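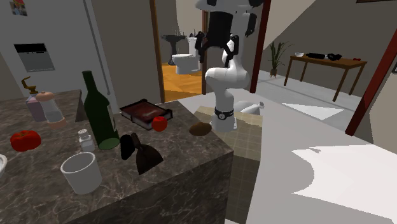 The counter setup in the simulator, arm on its pedestal.

Our club entry for the Pitby student round is a pick-and-place stack called Mamo. The task is to take a named object off a crowded marble counter and put it somewhere else without disturbing its neighbors. All of it runs in simulation, and we get a Tuesday slot on the lab machine.

The stack has 2 parts. The planner takes the target name and returns a grasp pose. The controller follows the path and closes the fingers. Natália Morais wrote the planner, and I maintain the controller and the logging. So far we have logged 648 attempts, of which 93 ended in a planner timeout. Most of the timeouts came from targets with a taller object close by.

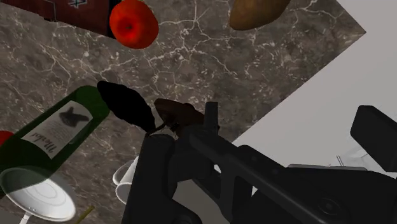 Fruit has been harder to tune than I expected. The finger pads meet a curved surface at a small area, so a few millimeters of error in the pose matters more than it does on a mug. Natália now samples 16 approach angles per target and drops any that pass too close to another object. I lowered the closing speed to match – this costs time per attempt, but the contact forces in the logs are much cleaner.

The other open item is the wine bottle. A straight-down approach leaves little margin at the neck, and the collision model we took from last year's Dunilside code is too coarse there. I am replacing it with a finer mesh.

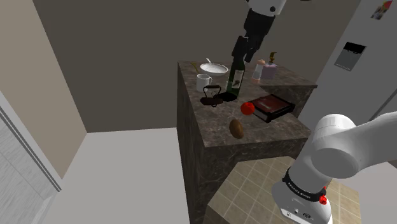 Gripper over the counter, close to the bottle neck.

Next on the list is the scoring script. The version Illusley sent in February expects a different log format, so I have a converter to write before we can compare runs.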